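September, notebook 4, footwear bench

Carried on with the whitening tests on the canvas and mesh samples. Gheorghița mixed the new paste this morning to the Skirville recipe, but with half the peroxide, as the last batch left a yellow ring where it dried against the stitching. pH came out at 7, a bit lower than I wanted. Left it alone so we can compare with batch 2263.

Two coats on each swatch, soft brush, then wrapped in film and put under the lamp. Checked every half hour. The mesh lightens faster than the canvas, same as before. Foxing tape on the Clullow samples still has the grey line along the top edge. Scrubbing does nothing to it. I think it is glue that has picked up dirt, so bleach is the wrong thing to try. Ask Merja if there is any of the citrus solvent left.

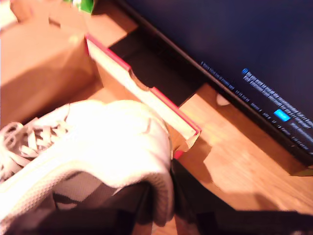

Rinse water: tap water left a faint bloom on the canvas once it dried. Switched to deionized after lunch and the bloom did not show up on the next set. Should have done this from the start. Earlier canvas results need a note next to them.

Abrasion: ran one treated and one untreated swatch to 3000 cycles. Treated one is slightly fuzzier at the fold, no holes in either. Niilo wants the same test on laces, but the clamp won't grip anything that narrow. He is going to cut a pair of rubber pads for it.

Still to do: label the jars properly, repeat canvas with deionized only, find out what Plandlow put in their primer. Lamp timer is running around a minute slow.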